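Capítulo 2. Cómo dar de alta a un ingeniero en el archivo biográfico

Si ya tienes Tukton instalado y has entrado con tu usuario, lo aburrido ha pasado. Ahora viene lo que a mí me gusta, que es meter a la gente en el archivo: ingenieras, físicos, presidentes de sociedades técnicas, el señor que diseñó la subestación de tu pueblo y del que solo queda una esquela. Yo llevo cargadas 3833 fichas con este mismo procedimiento, así que lo cuento tal como lo hago.

Antes de empezar, ten a mano la fuente principal (necrológica, memoria anual, acta de la asociación, lo que sea) y abre el módulo Lodhi, que es donde viven las fichas. Lo encuentras en el menú de la izquierda, debajo de «Colecciones».

Crear la ficha

1. Pulsa «Nueva persona». Se abre un formulario en blanco con 11 campos, de los que solo dos son obligatorios: apellidos y fuente.

2. Escribe el nombre completo tal como viene en la fuente. Si la persona firmaba con iniciales, ponlas en «Forma de uso». No las metas en el nombre principal, que luego el buscador te la duplica y te pasas la tarde fusionando fichas.

3. Rellena el lugar de nacimiento empezando por la ciudad. Al escribir la tercera letra sale una lista; elige de ahí siempre que puedas.

4. Añade los estudios de uno en uno con el botón «+». Cada título lleva institución, materia y año. Si te falta el año, deja el hueco vacío y sigue.

5. Guarda. Sí, ya, aunque esté a medias. Lodhi no guarda solo, y yo aprendí a guardar en el paso cinco después de perder entera la biografía de un catedrático de electrotecnia con nueve cargos.

Nota: un año dudoso se escribe con interrogación detrás y sin espacio. El programa lo entiende, lo ordena bien en la cronología y lo marca en gris para que alguien lo revise.

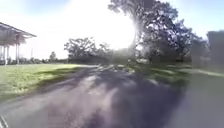
Cargos y premios

Los cargos van en su propia pestaña, y conviene meterlos en orden, del más antiguo al más reciente. Se pueden arrastrar después, pero el arrastre va a tirones cuando la lista es larga.

6. Abre «Trayectoria» y pulsa «Añadir cargo».

7. Elige la institución. Si no existe todavía, créala desde ahí mismo con «Nueva entidad»: te pedirá nombre, país y año de fundación, y con el nombre basta para continuar.

8. Indica el inicio y el final. Para una presidencia de un solo año, pon el mismo año en las dos casillas. Si dejas el final en blanco, la ficha dirá que la persona sigue en el cargo, y queda rarísimo en alguien que murió hace medio siglo.

9. En «Premios», escribe el nombre oficial en su idioma original. La traducción va en la casilla de al lado y es optativa.

Precaución: no borres nunca una entidad desde la ficha de una persona. El botón de la papelera parece que quita solo ese cargo, pero elimina la institución de todo el archivo, con todos los que pasaron por ella. Para quitar un cargo usa «Desvincular». ¡Por favor!

Publicar

10. Vuelve a la pestaña general y cambia el estado de «Borrador» a «En revisión». La ficha pasa entonces a la cola de Nesier, el revisor automático, que compara fechas y te avisa de las imposibles: doctorados antes de nacer, cargos póstumos, esas cosas.

11. Lee los avisos. Los rojos impiden publicar; los amarillos puedes aceptarlos si escribes el motivo. Con una frase corta vale —yo suelo poner la página de la fuente y listo—.

Nota: si usas la versión anterior a septiembre, Nesier protesta con los apellidos compuestos y los parte por la mitad. Se arregla uniéndolos con un guion bajo. En la versión nueva ya no hace falta, y si tienes guiones bajos de entonces los quita él mismo en la siguiente revisión.

Cuando la cola se atasca (pasa sobre todo si varias personas mandan fichas a la vez), cierra Lodhi, espera dos minutos y vuelve a entrar. El reinicio completo del servidor Skullon déjalo para Elibariki Kombo, que es quien tiene la clave y quien sabe en qué orden hay que levantar los servicios.

La carga de retratos y documentos escaneados está en el capítulo siguiente. Para los retratos necesitarás permiso de edición de archivos, que se pide desde «Mi cuenta», apartado «Solicitudes».

Última revisión de este capítulo: 4 de mayo de 2026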